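Posted by Gun-woo Ma | August | Handout 4
Filed under: Course Notes > Tabletop Games > Looking After Your Sets

Storing and sorting mahjong tiles

Right, this is the write-up I promised on Monday after we ran out of time (again!). Some of you asked for the sorting routine in writing, and a couple of you missed the first half hour, so I've put the lot in one place. Bring it along next week, as I'm not printing spares.

First, a word on tiles versus boxes. Most of you have inherited a set or picked one up second-hand, and the case it came in is usually the first thing to go. Hinges snap, the little trays split, and then you've got a carrier bag of tiles in the bottom of a wardrobe. I kept my aunt's old set in a biscuit tin for years and the noise alone was enough to wake the house. These days I'm a firm believer in clear plastic food containers. You can see what's in them, they stack, and if one cracks you can replace it for next to nothing.

Get two, and get them big enough. One is for the tiles you haven't dealt with and the other is for the ones you have. People always try to do it with one box and a heap on the table, and then somebody's sleeve goes through the heap and off you go again.

The routine, as we did it in class:

1. Clear the table and give it a wipe. Check the floor too.
2. Tip the tiles gently into the first container. Don't fuss about which way up they are.
3. Put the second container next to it, empty, on whichever side suits your hand.
4. Take one tile at a time, look at the face, say the suit out loud if you're new to it (I still do), and put it across.
5. When the first container is empty, swap them over and go again, this time pulling out a single suit.

A quick reminder of what you're looking at. Circles (or dots, whichever you grew up with) are the easy ones, so start there. Bamboos come next, and watch out for the one of bamboo, which on most sets is a bird and catches everybody. Characters have the number at the top and the same sign underneath, and they're where beginners slow right down. Then you've got your winds and dragons, plus the flowers and seasons if your set has them. A full set with flowers comes to 144, but do check yours against its own list. The Bosico set in our cupboard has spares thrown in and somebody always thinks they've gone wrong.

Gloves came up as well. If you're handling an old bone and bamboo set, thin cotton is kind to it, though it does make the tiles slippery. For a modern set, wash your hands and get on with it. If your fingers get cold in our room (and it is a cold room, I've told the office), something with a bit of grip is fine.

For homework, time yourself moving a full set across, one tile at a time. Don't race. I'd like a number from each of you, even if it's a silly one. Mine was almost 50 minutes the first time, mostly because I kept stopping for tea.

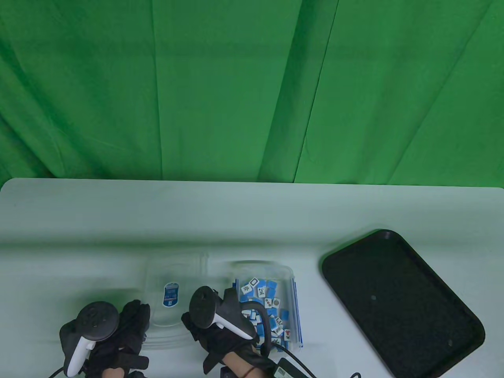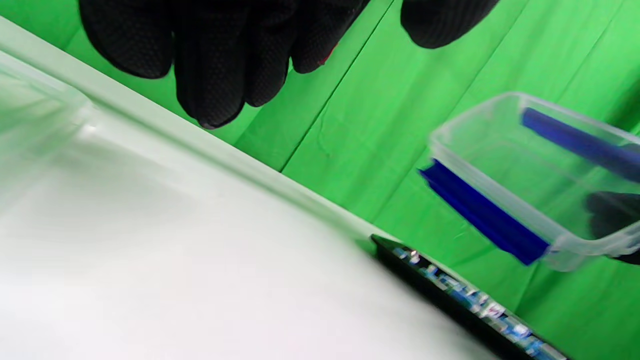 Fig. 1 (first picture): mahjong tiles in one clear container, with an empty one to the left. Fig. 2 (second picture): gloved fingers above the white surface.

Recent handouts
Handout 3: Building the wall without knocking it down
Handout 2: Winds, seats and who goes first
Handout 1: What to bring to the Govwood room
Talavera dominoes: a short side trip
Reading list and club nights at Urora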